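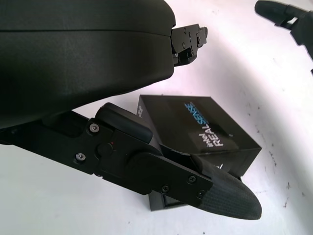 Equipment Planning for a Two-Arm Tabletop Cell
Final report, Robotics Systems Project
Submitted April 23, 2026

1. What we were asked to do

Our team was given a pair of arms, a white table, and a budget. The arms and the table were already in the lab. The budget was $300, and it was supposed to cover everything else the cell would need through the end of the school year. We had assumed the hard part of the project would be getting two grippers to handle boxed goods without running into each other. We spent more hours on the spreadsheet.

The task itself was modest: pick up a small product box, turn it, hand it from one gripper to the other, put it down. The project plan called this "retail-style handling." We called it moving the box.

2. What we thought we needed

The first draft of the equipment list was written in December by four people who had never bought anything for a lab. It had 22 lines. Among them were a second table, a light tent, a label printer, and a spare of nearly every part on both arms, including some we later found out were not sold separately. The total went past the budget somewhere on the first page.

We sorted the list by one question: if this item does not arrive, does the box still get moved? Most of the lines failed. The label printer failed twice, because two of us had entered it.

3. Fingertip pads

The pads are the part that wears. Each finger ends in a dark, rubbery pad with a fine diagonal texture, and the texture is what does the gripping on glossy cardboard. Once it wears smooth, a box tends to rotate in the grip and we get to watch.

Two suppliers quoted us. Zovberg sells pads in packs of 4, enough for both arms. Duststead sells them one at a time at a lower unit price, then adds shipping to each order, so the lower price survives only if you never make a mistake about how many you need. We bought from Zovberg. Their lead time was 22 days, a figure we did not put in the schedule and should have.

4. Screws and other small things

Nobody on the team budgeted for screws. The finger plates use both silver and black ones, and we treated them as interchangeable in the plan because they were one cell in the spreadsheet. They need separate lines. So does threadlocker, and so does the screwdriver, which we borrowed from another team until they wanted it back.

We also left out cleaning supplies. A white tabletop shows every speck and smudge, and ours has plenty to show. Wipes were the cheapest thing we bought all year and the only purchase with no argument attached.

5. Test objects

The draft list had a line for "assorted retail boxes." We struck it. Labs produce boxes without any help from us, and the Intel RealSense carton was a better test piece than anything we were planning to pay for: black, glossy, with a printed logo that tells you at once which way it has been turned. A black box between black fingers is hard on the vision software, so it also made our error rates look worse than we would have liked.

6. Software

Degefa, the task scheduler, was free for coursework. Visari, which logs grip force, was free for a trial period that we started the week before we had pads to grip with. We recommend not doing this.

7. Recommendations for the next team

Order consumables first, before anyone has an opinion about furniture. Put lead times in the same spreadsheet as prices. Keep a quarter of the money unspent until both arms have run a full session, and start software trials after the hardware works. Check whether a spare part exists before budgeting for it.

The current parts list is in the lab folder, with the label printer removed from both places.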